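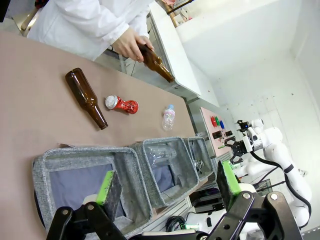
Hoddale widens drop-off recycling to include glass

HODDALE - Starting in October, Hoddale residents can bring glass bottles and jars to all 6 town drop-off sites. Until now the sites have taken only cans, paper and plastic bottles.

The town has signed a contract with Rorent, which will empty the containers and haul the glass to its sorting yard on Amon Road. The contract runs for four years. There is no charge to residents and no sticker is needed.

Bottles should be empty and rinsed. Labels can stay on. Window glass, mirrors, light bulbs and ovenware are not accepted and should go to the transfer station.

The Dijkstra Street site will stay open until 8 p.m. on weekdays. The other sites keep their current hours.

A guide will be mailed to 2140 households in September. Another 500 copies will be available at the town hall front desk and the library.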